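Linia bin set, readme

Loose bars and blocks in an open-topped metal bin. 1000 stills, 31 layouts. Names come from the paint codes we buy: Poltano is the brick red, Nijs and Flindetti are the other two.

Folders go by layout number. Each has the stills and one text file listing what went in the bin. Layouts 1 to 3 are older, diffrent file naming, sorry. Will fix in June maybe.
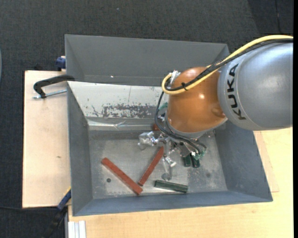

Do the bars get stacked neatly first?
They get tipped in and left how they land. Bars crossing or leaning on each other is fine, we want that.

Labels: one line per piece. Color, long or short, flat or leaning. If a piece is mostly hidden put "part" at the end. Don't guess a length you cant see.

Known problems
- layout 12 has one bar listed twice
- long and short get mixed up when only an end shows
- 3 text files still empty

Free to use, keep this file with the set.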